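How do you teach a robot hand to pick up a plum?

Hello! I'm Nermin, and I work in a lab where we teach robot hands to pick things up. My little brother thinks this is the silliest job in the world. "You just grab it," he says, and then he grabs it (usually it's my lunch). So I'm writing this for him, and for anybody else who has a pair of hands and has never had to think about them very hard.

Try something before you read on. Find a pencil and pick it up with your eyes shut. Easy? Now put on the thickest gloves you can find and do it again, eyes still shut. It goes a lot worse, doesn't it? With gloves on you can't feel the pencil very well, so you don't know where your fingertips are or how hard you're squeezing. A robot hand starts out even worse off than you in your gloves. It has no idea what a pencil is, and it has never squeezed anything in its life.

So how does it learn?

The old way

For a long time people wrote a list of orders for the robot. Move forward this far. Close the fingers this much. Lift. If the pencil is exactly where the list says it is, lovely! If somebody has nudged it over by the width of your thumb, the robot closes its fingers on nothing at all and lifts up a handful of air, looking very pleased with itself.

Lists are still fine for some jobs. In a factory where every tin turns up in exactly the same spot, a list is all you want. But our kitchen at home doesn't work like that, and I don't suppose yours does either.

The copying way

What we do in our project (it's called Stoterano, and no, I didn't choose the name) is let the robot copy a person. Scientists call it imitation learning, and "imitation" is just a long word for copying.

Umut Güneş is the best in our group at steering the hand. He wears a special glove, and when he bends a finger, the robot bends one of its fingers too. He picks up a plum and puts it in a bowl. Then he does it again. And again! Every time, the computer saves two things: what the robot's camera saw, and what the fingers did next. One go, from start to finish, is called a demonstration.

We collected 1157 demonstrations for this study. Umut says he can't look at a plum any more.

After that the computer starts practising on its own. It looks at a picture from one of Umut's goes and guesses what the fingers should do. Then it checks what Umut did. Was the guess wrong? It changes itself a tiny bit and tries another picture. It does this an enormous number of times, all through the night, while the rest of us are asleep. By the morning its guesses are much closer, and we can put it in charge of the real hand and see what happens.

Where should the camera go?

Now we get to the part our study was about. We wanted to know whether a robot learns better with a camera up high, looking down at the whole table, or with a small camera on the wrist, close to the fingers.

Think about threading a needle. You don't stand across the room to do it, you bring it right up to your nose. But if you've dropped the needle on the carpet, having your nose on the floor is no help at all, and you need to stand up and look about. Both kinds of looking are useful. We wanted to find out which one mattered more for our hand, and whether having both was worth the bother of all those extra wires.

So we trained three robot "brains". The first one used only the high camera, the second used only the wrist camera, and the third used both. Apart from that we kept everything the same, with the same plums, the same bowl and the same table. That's what makes it a fair test. If you've ever grown cress at school, with one pot on the windowsill and one in the cupboard, you've done the very same thing.

Then each brain had 40 tries at putting a plum in the bowl. My guess was that the wrist camera would win easily, and I told everyone so, rather loudly.
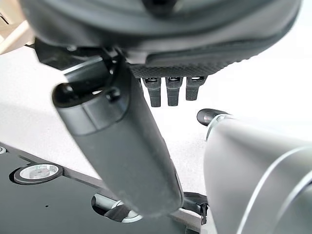
Well, I was wrong! The wrist camera on its own was very good at the last bit, when the fingers had to close gently around the fruit. But if the plum started off a long way from the hand, it often couldn't see it, and it would wander about over the table like me looking for my glasses. It managed 10 out of 40. The high camera did a bit better at finding the plum and then quite often knocked it away, because the hand itself got in the way of the view. The brain with both cameras was the best of the lot, and that's the one we're using now.

There was one more surprise. We taught a fresh brain from only 253 of the demonstrations, to see how much copying it really needed, and it did nearly as well as the one that had seen them all. Umut was a little bit cross about that.

What it still can't do

It can't do grapes. They roll. It can't do two plums at once, and if you swap the plum for a lemon it gets in a muddle, as it has never seen a yellow one. You could pick up a lemon the first time you ever met one, so you're still a long way ahead.

We're trying lemons next, and Umut has already asked if somebody else can wear the glove.

Something to try at home

Make your own wrist camera! Roll a sheet of paper into a tube, hold it up to one eye and shut the other. Ask someone to put a satsuma on the table while you're turned away, then turn round and try to find it and pick it up, looking only through the tube. Then do it without the tube. Write down how many goes each way took you, and swap places so the other person has a turn as well.

Nermin Eren
Aug 13, 2026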